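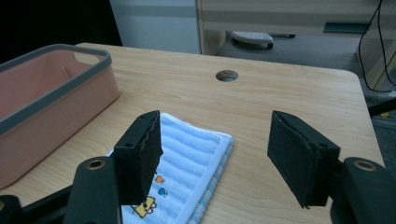 # The Long Life of a Bath Towel

Nii Eshun bought eight bath towels the year he opened his guesthouse in Merbridge. Six of them are still in use. One was cut up for cleaning cloths, and one went home in a guest's suitcase.

"People assume we replace them every year," he said. "We would go broke."

The guesthouse has four rooms and one washing machine, in a closet off the kitchen. Eshun starts the first load at 6 a.m., before he puts the coffee on. He has opinions about towels that he did not have in his old job, which was selling office chairs, and most of them come down to using less of everything.

He starts with detergent. The cap on a bottle usually holds far more than a normal load needs, and many people fill it to the top. What doesn't rinse out stays in the loops of the cloth, where it holds on to body oil and goes stiff as it dries. A towel that feels like cardboard is often carrying months of old soap. Eshun uses two tablespoons for a full load and says he could probably get by with less.

Fabric softener is the other common mistake. It works by leaving a thin coating on the fibers. The coating feels nice in the hand, but it keeps water out, and a towel that won't take up water isn't much use after a shower. Dryer sheets do much the same thing. Eshun stopped buying both in his second year, after a guest told him politely that the towels were lovely and she had dried off with her T-shirt.

To bring back towels in that state, he ran them through a hot wash with a cup of white vinegar and no detergent, then washed them again with nothing at all. It took two rounds before they were right. Vinegar should never go in with chlorine bleach, because the two together give off a dangerous gas. Some machine makers also warn that vinegar is hard on rubber seals, so he keeps it for rescue jobs and doesn't use it every week.

## What the label tells you

Towels are sold by weight, given in grams per square meter. A light gym towel may be in the 300s. A thick hotel towel may be 700 or more. The heavy ones feel expensive, and they are, but they also take a long time to dry. In a small bathroom without a fan, a very thick towel can still be damp the next morning, and that is where the sour smell comes from.

Eshun's towels are in the middle of the range. He tried a heavier set from a brand called Sturko and gave it up after one wet April. A full load needed 90 minutes in the dryer. His regular towels, made by Trnka, are done in 62.

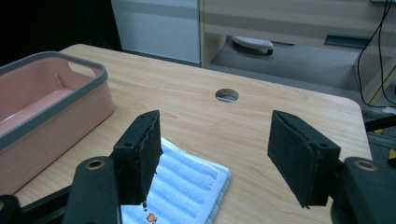
He paid $243 for the first set of Trnka towels, with hand towels and washcloths included, and thought at the time that it was too much. Spread over the years he has had them, he now considers it the best money he spent on the place, ahead of the mattresses.

The edges matter more than most shoppers think. A towel rarely wears out in the middle first. The side hem comes loose, a thread catches on something in the wash, and the whole edge begins to fray. Before buying, turn the hem over and look for small, close stitches and a folded edge with no raw cloth showing. Eshun mends his with a basic Prola sewing machine that his aunt gave him. A hem takes him ten minutes.

Pulled loops look worse than they are. Snip them level with scissors and leave them alone. Pulling on them makes a bare line across the cloth.

## Drying and storing

A towel hung flat on a bar dries much faster than one bunched on a hook. If hooks are all you have, give each towel its own. Shake towels out before they go in the dryer, so the loops stand up, and take them out when they are just dry. Extra heat makes cotton brittle, and the gray fluff in the lint screen is towel you won't get back.

On the shelf, Eshun puts clean towels at the bottom of the stack and takes from the top, so the same two don't get all the wear. He folds them in thirds lengthwise, then in half, then in half again. His mother folded hers in quarters and still refolds his when she visits.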